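I have been fond of planning software for most of my working life, and I still think we ask it the wrong thing. We ask for a complete plan, start to finish, when what a kitchen job needs is a planner willing to look again before every single move. 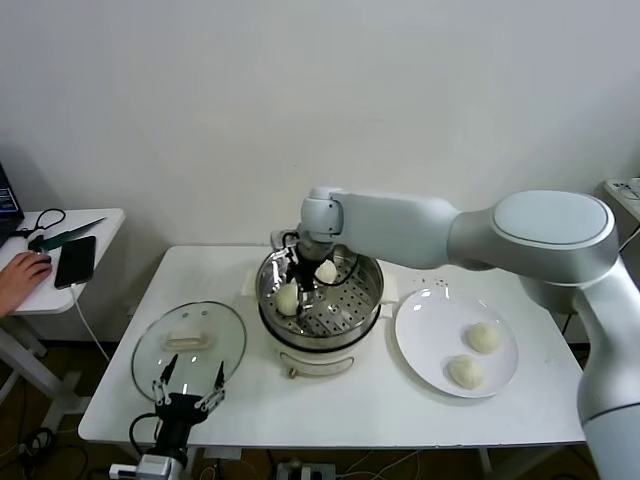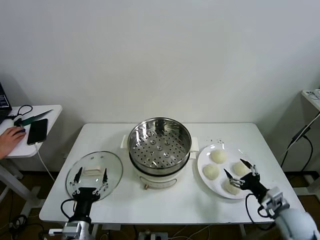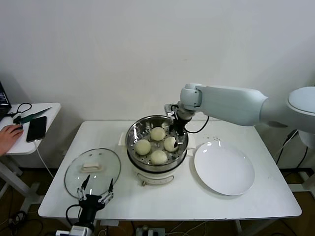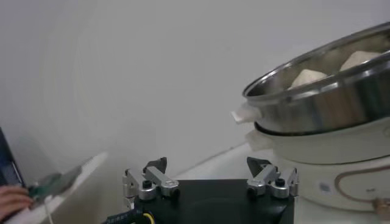

My own quarrel is with the task graph, that tidy drawing of boxes and arrows which Normand Pelletier and I argued over for most of August. Normand would have the graph remember where everything is - "bun on plate", "bun in pot" - and trust it until something complains. I would rather it forgot. Take the moment with two buns on the steamer tray and two on the plate: a planner that can read that straight from the head camera needs no memory of how it came about, and can carry on from there quite happily. The wrist camera is a help too, bless it, but it sees only its own corner of the table, so I wouldn't let it overrule the wider view.

Dokent, our little scheduler, now throws its beliefs away after each grasp. It is slower, I admit, and Normand reminds me of this most mornings over tea.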